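# returns-bin-notes

Notes and data from the first robot sorting bench at the Hirnell returns depot.
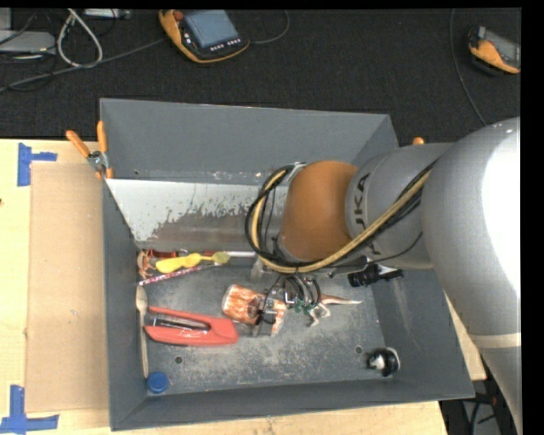 *Ghauri*

## What it covers

The depot handles mixed small goods: kitchen bits, toys, bottle caps, party straws, things that came back in the wrong box. Until last July every bin was emptied by hand. Now a KUKA arm takes the first pass at picking, and the people on the bench do the parts that need judgement -- grading, repairs, deciding what can be sold again.

I work on that bench, and I love how the job has changed! We used to spend most of a shift bent over a deep metal bin. Now two of us look after the arm and the rest sit at the grading tables (with proper chairs, at last).

## Contents

- `picks.csv` -- 1,658 pick attempts, one per row
- `shift_notes.md` -- written by whoever was on the bench, lightly tidied
- `rota/` -- the old and new rotas
- `survey.csv` -- answers from 9 bench staff, names removed

Columns in `picks.csv`: `bin_id`, `item_type`, `result`, `helped_by_hand`, `comment`. The `comment` column is free text and worth reading. Spoons get a lot of comments.

## Known gaps

- About 200 rows have no `item_type`. They come from the first weeks, before we agreed on a list.
- "Toy" means anything from a dinosaur to a building block. Brendetti, our other site, splits these up, so don't merge the two sets without checking.
- Staff on nights filled in the survey later than everyone else.

## Using it

Free to use for training, teaching or planning a bench of your own. Please don't use the shift notes to rate staff -- they were written to help the next shift.

The Platell export script is still being cleaned up and will go in `tools/`.

Last updated 4 March 2024.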